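Device Management Rollout: Progress Report
Prepared by Feven Weldu for Revathi Kaimal
July 26, 2020

Status: on schedule, one open risk

Enrolment of staff laptops and phones at the Lirken office is complete. All 200 devices now report to the management server and receive the baseline profile (passcode, disk encryption, update deferral). Of these, 46 were bought before the reseller account was linked and had to be enrolled by hand. They remain supervised, but a user with admin rights could remove the profile. We propose to replace them in the normal cycle.

Work at Dorine began this period. The wireless network there blocked the push notification ports, so commands queued and profiles arrived late or not at all. The firewall rule was changed and the backlog cleared within two hours. Shared tablets follow once the guest network has been separated.

App licences have moved from personal accounts to central assignment. 18 titles are in the catalogue. Requests for others go through the Sorkora service desk, with a licence check before approval.
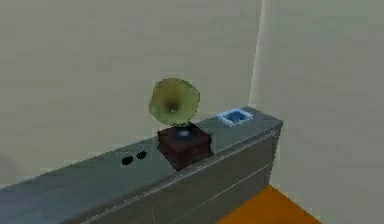 Open risk: the server's push certificate is registered to an individual's account and expires in November. If it lapses, every device must be enrolled again. A role account has been requested and the transfer should be made before renewal.

Next period: finish Dorine, start the pilot at Magaña, test remote lock and wipe on spare units.

Decision needed: approval of the role account.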